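Skallel Forum > Software > Perception and Pose

Thread: Tracking drops out near shiny objects, good everywhere else

flynn_mc
Posts: 28

We use a hand-held two-finger gripper with a wrist camera to record pick demonstrations, then train a policy on the recordings. Pose comes from visual-inertial odometry run offline. On most episodes it's fine. On episodes where the target is foil or glossy plastic, the pose jumps when the gripper gets close, usually in the last second before the fingers close. Jumps are 22 mm on the bad ones and the trajectory never settles back.

Software is the Trarent pipeline with stock settings, feature threshold untouched. Intrinsics were redone in April. I've ruled out dropped frames and checked the IMU time offset.
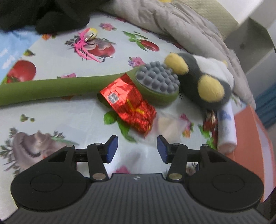

My first guess was motion blur on the approach, so I re-recorded a set moving slowly. Same failures. Then I lowered the feature threshold to get more points and it got worse. Has anyone dealt with this without spraying everything matte?

vgal
Posts: 413

Lowering the threshold will make it worse. Highlights on foil move when the camera moves, and they move consistently enough to pass the outlier check. You're feeding it more of them. Raise the threshold and see if the jump shrinks.

Also, are you masking the gripper? Stock Trarent doesn't. The fingers and linkages are in every frame, and they're static relative to the camera, so any feature on them says you aren't moving.

flynn_mc

No mask. I assumed the outlier rejection handled it.

vgal

It does when the rest of the view has plenty of texture. Close to the table you lose a lot of the background and the gripper's share of the features goes up. Draw a mask by hand with the fingers fully open, another fully closed, and use the union.

godelieve_db
Posts: 1190

I'd disagree with the union mask. It throws away the area between the fingers, and at close range that's where a lot of the useful tablecloth is. Your cloth print has strong edges all over, which is good for tracking, so keep as much of it as you can. Mask per frame from the finger width. You have the width already if you're training on it.

vgal

Per frame is better if the width signal is clean. If it lags, the mask lags too and you get finger features leaking in right when the fingers start to move. I've had that happen. Static mask first, then improve it.

godelieve_db

Dilate the mask a few pixels and the lag doesn't matter. I ran it that way on the Ustby bench for a whole season.

aoki_t
Posts: 76

Before either of you rewrites his masking, look at where the residuals are. Dump the tracked features for ten frames before the jump and color them by residual. If they sit on the packet, it's highlights. If they sit on the linkage, it's the mask. Takes five minutes with the Lam viewer.

One more thing to check is auto exposure. A bright highlight close to the lens pulls exposure down and the darker parts of the view lose contrast all at once. Feature count drops and whatever is left wins.

flynn_mc

Exposure is on auto, yes. Will do the residual dump tonight.

rubylee_t
Posts: 9

Same problem here with candy wrappers. Fixed exposure cured half of it. I didn't touch the mask.

flynn_mc

Results. I took 51 episodes that had failed and reran them.

Residual dump: in the frames before the jump, most of the surviving features were on the gripper, with a smaller group on the foil. So both.

Static union mask, stock threshold: 28 of the 51 now track to the end.
Per-frame mask with 4 px dilation: same 28. No difference I can measure.
Per-frame mask plus raised threshold: worse on the darker episodes, so I put the threshold back.

I can't fix exposure after the fact, so the remaining ones stay bad. New recordings will be with exposure locked.

vgal

Same count with both masks is what I'd expect. I'd keep the static one and have less code to maintain.

godelieve_db

Same count on that set. Check the error against a reference before you drop it. Tracking to the end only means it didn't fail, and the final few centimeters are what your policy learns the grasp from.

aoki_t

Agree with Godelieve on that part. Put a printed tag board at the side of the table for a handful of episodes and compare. Leave the board out of the training data.

Lock the gain as well as the exposure time. On our driver those are separate settings, and the first time I only locked one.

flynn_mc

Gain was still on auto. Locked both now. I'll record a new set with the board and post the errors for both masks.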